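Driltley is hiring a weekend shop assistant, and we'd love to hear from people who like plants, old houses and talking to strangers!

We're a home and garden shop on the corner by the Wamcombe bus stop, open for 12 years now. Half the floor is pots, cut stems and artificial flowers, and the other half is whatever we got excited about at the last trade fair (right now, that's enamel watering cans). It's a small team and a busy one, and in May we took over the unit next door, so there is a lot more shelf to fill.

## What you'd be doing

- Serving customers, wrapping things up and running the register
- Watering the live plants in the morning and checking them again before closing
- Unpacking deliveries, pricing them and finding them a home
- Making up small table arrangements for the cafés and dentists who order from us – Flulmont, the hotel up the hill, takes 157 of them every season
- Answering the phone, mostly questions about parking and orchids

You'd usually have one other person on the floor with you.
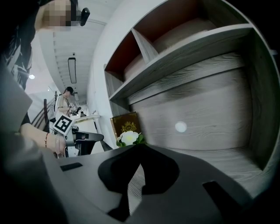 ## Who we're looking for

You don't need shop experience or a green thumb. We can teach you the register in a morning, and the plant care comes with practice. We do need someone who turns up on time, can lift a bag of potting soil and is happy to chat. If you speak Vietnamese as well as English, please say so, as many of our regulars come over from Hồ, the noodle place across the street, and they'd be delighted.

An eye for color is a big plus. We carry more than 4,000 items, and the window changes every two weeks. Whoever is on shift gets a say in it – bring ideas!

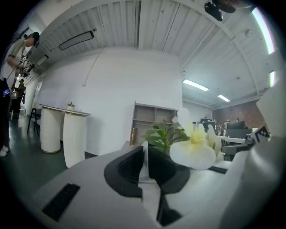

*Artificial white orchid in a small white pot*

## Hours and pay

Both weekend days, 9 hours a day with a paid lunch break. Pay is hourly, above the local minimum, and we'll go through the exact rate when we talk. Staff discount starts on your first day and covers everything except special orders. Extra shifts come up before the holidays if you want them.

## How to apply

Drop a short note at the counter or put it through the mail slot. Tell us a bit about yourself, when you could start and one plant you've managed to keep alive (or haven't). A résumé is fine but optional. We'll call everyone back, and a first visit takes half an hour, with coffee.

Posted 4 August 2022. Open until filled.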